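Chapter 4
Soft Things: Teaching the Gripper to Hold Cloth

In the first three chapters we have built the arm, wired it and made it pick up wooden blocks. A block is a patient object. It has the same shape before and after you touch it, and if the fingers close in the correct place, they will hold it. In this chapter we leave the blocks in their box and begin with laundry.

The work was done in the shared workshop in Prirkholm, where Emil Lanz and I had the use of one bench during July. We used the Lorer arm from Chapter 2, with the two-finger gripper and the small camera at the wrist. Readers who have built the older Zevness arm can follow too, but they must first print the longer finger mounts (see the drawings at the end of the chapter).

Cloth gives us two difficulties. The first is to find a place to hold. A towel has no handle, and when it lies crumpled, its corners are often hidden. The second is to know what belongs to what. Where several fabrics lie together, the program must decide where one ends and the next begins, and a shadow can look very much like an edge.

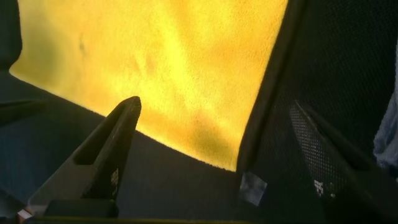
For the first difficulty we will use a simple rule, which I learned from a course by Csizmadia: look for an edge, go to it slowly, and close the fingers over a fold. The rule is not perfect. In our first 300 attempts the gripper closed on air 53 times, and Emil wrote down each of these in the workshop book. Section 4.3 explains how we sorted them.

For the second difficulty we begin with colour only. Bright fabric against dark fabric is the easiest case, and I advise you to start in the same way. Dark against dark comes in Section 4.5, together with the question of lamps.

Before you continue, check that the fingers open fully and that the camera cable does not pull when the wrist turns. Set the closing force to the lowest step. You will also need a few pieces of old cloth, of different thickness, which you do not mind to damage.

4.1 Finding an edge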